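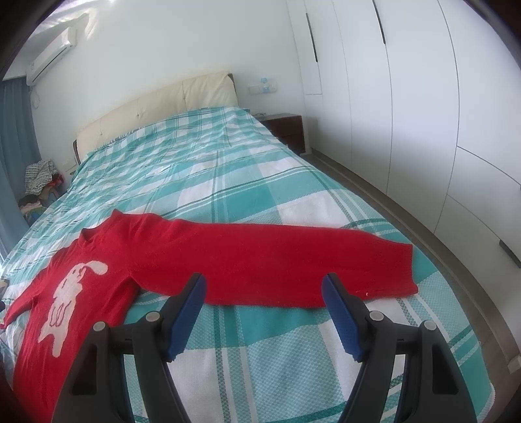

Hakora Pauses Garment-Folding Trials After Gripper Fault

Hakora has stopped all home trials of its garment-folding system while it replaces a part in the Nasarach gripper. The pause follows a fault in August in which the gripper failed to let go of a knitted garment when told to open. There were no injuries.

The fault happened during a folding run in a private home. The arm had picked up a sweater by the cuff and was moving it across the body of the garment. At the release point one finger stayed closed. The arm kept moving for 3 seconds before the operator pressed the stop button. The sleeve was stretched and several stitches were pulled. Hakora has paid the household for the damage.

Engineers traced the problem to a return spring on one side of the gripper. The spring had worn faster than expected, and lint had collected around the pivot next to it. With the spring weak and the pivot stiff, the finger did not open fully. The software did not catch this. It checked that the open command had been sent, but did not check the position of each finger.

"The part wore out, and that happens. The arm should not have kept going," said Clifford MacLeod, head of product safety at Hakora. "It pulled on a sleeve this time. We would have stopped the trials for the same fault if it had pulled on nothing at all."

Hakora has inspected the other grippers used in the trials and found early wear on the same spring in several of them. All 200 units built so far will be fitted with a heavier spring supplied by Dobre. Units already in homes will be collected at no cost to the households.

The company is also making two changes to the control software. The arm will now hold still until both fingers report that they are open. It will also stop if the pull on a garment goes above a set limit. Knitwear will have a lower limit than sheets and towels.

Outside testing will be done by Flarno, which will run each repaired gripper through 50 pick-and-release cycles on knits, denim and bed linen before it is returned. Hakora will publish the results on its support page.

Households taking part in the trials should switch the unit off at the wall and leave the gripper attached. If a garment is caught in the fingers, do not pull it free. Call the Hakora trial line first - staff can explain how to open the jaws by hand.

Hakora has not set a date for the trials to resume.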